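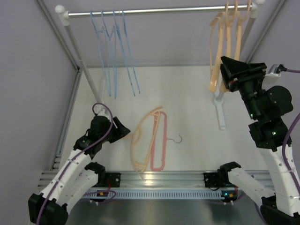

The hanger rail with both arms at work: blue hangers to the left, beige to the right, and two more still down on the table.

Teaching two arms to sort coat hangers: a club walkthrough

Welcome, and do put the kettle on, as this one takes a whole afternoon if you do it properly. It is the fourth exercise we do at the Lerncombe robotics club, after the block stacking and the two cup ones, and I think it's the one our members grumble about most and then want to show their parents. Hangers look so easy! You pick one up and hook it over a bar, and you've done it half asleep every morning of your life. Then you try it with a gripper that has two stiff fingers and no feeling in them, and you find yourself looking at a hanger as though you'd never met one.

You'll need your pair of arms (leader arms too, if that's how you drive them), a small garment rack that fits between them, and a mixed handful of plastic hangers in different colours. Ours came from the bottom of Beryl Sugden's wardrobe. Do get a mixture if you can, thick ones and thin ones, as they behave quite differently in the fingers.

Setting up the rack

Stand the rack towards the back of the table, facing the arms. Before you do anything clever, drive each arm slowly up to the bar and along its own half, and check that it can get there with a bit of bend left in the elbow. If it arrives with the arm stretched out straight, bring the rack forward 20 mm and try again. When you're happy, stick a little tape round the feet so you can put the rack back after somebody knocks it over. (Somebody will. Last term it was me, twice.)

Have a look at your cables at this point as well. They want enough slack for the wrist to turn all the way over, but they shouldn't be able to catch on a hook.

Picking up from the table

Lay one hanger flat and start with a thick one. Close the fingers on the shoulder, a little way along from the neck, and leave the hook free. Most beginners go straight for the hook because it's the bit that stands out, and then of course there's nothing left to hang it by. Lift it a few centimetres and wait a moment to see whether it swings. If it droops, set it down and take hold nearer the neck.

When two hangers are lying together, move the top one first. I know that sounds like something your gran would tell you, but Estela Huenchumán went through our December recordings and found the same mistake again and again — an arm tugging away at the underneath one and dragging its neighbour across the table.

Getting it over the bar

Come up in front of the rail with the hook higher than the bar, go forward until the hook is past it, and then lower gently. Open the fingers only when the weight has gone on to the bar, and back away in a straight line. If you swing out sideways you'll take the next hanger with you.

Try to leave a finger's width between hangers while you're learning. They do bunch up at the ends, and it is much harder to get a gripper in among them once they have.

Recording your runs

We ask each pair for 25 good runs before they train anything. Start every run with the hangers in a slightly different place, and keep the wobbly ones in a separate folder so you can look at them later. The club's shared folder has 116 runs in it now, and new members are welcome to borrow from it while they build up their own.

If your arm keeps missing the bar by the same small amount each time, go back and recalibrate the shoulder joint before you record any more. I wish I'd done that the first time, I lost a whole evening to it.

Next exercise: folding a tea towel.

Lerncombe Robotics Club | Questions about the exercises? Ask at the desk or use the contact form | © Lerncombe Robotics Club | Back to top

We use a few cookies to remember your settings on this site. Accept | No thanks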